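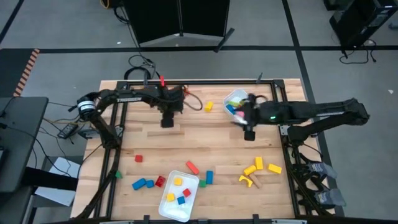 Sorting and storage of loose play blocks: a comparison of box types

Group 4: Armelle Rey, Lambros Papadakis, Hortensia Jara
Supervisor: Anatole Langlois

1. Background

The toy library at Custevholm lends out sets of plain blocks in four main colours. Sets come back mixed, and the Wednesday session begins with sorting them into boxes before they can go out again. Annick Brunet, who runs the session, asked whether the present boxes were the right ones. The project covered the choice of box, the layout of the blocks on the table and the order in which they are put away. Cleaning and repair were left out.

2. Materials

The test set, named Pivoris in our notes, contained 84 pieces in red, blue, green and yellow, as cubes and longer rectangular blocks. A few odd pieces in other colours were kept in, as they also occur in the lending stock. All boxes were see-through or nearly so. Opaque boxes had been ruled out at the planning stage because the contents could not be checked without lifting the lid.

3. Method

Each trial began with blocks spread on a bare wooden surface. The sorter put them away one at a time, in any order. Three starting layouts were used: spread, clustered and partly boxed. In the last of these, some blocks were already in a box at the start and had to be left there. We ran 31 trials, of which 6 were discarded owing to errors in timing.

A block was recorded as "flat" if it lay on one of its larger faces and "upright" if it stood on end. Its direction relative to the nearest box wall was noted as parallel, square or diagonal. 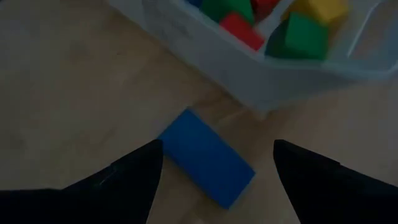 Figure 2. Blue rectangular block lying flat, with the frosted storage bin behind.

4. Results

Clustered layouts took longer than spread layouts. Most of the extra time went on blocks that touched a neighbour, which had to be separated before they could be lifted. Upright blocks were quick to pick up but were sometimes knocked over by a hand reaching past them.

Frosted walls let colour through faintly. This was enough to tell that a box was in use, but sorters still looked in from the top to check what it held. Clear walls could be read from the side.

A box tipped on its side was easier to fill from table level. It held fewer pieces in this position, and blocks near the opening slid out when it was set upright too fast.

5. Limits of the work

All three sorters were adults. The tests should be repeated with the children who attend the session. Lids were not tested.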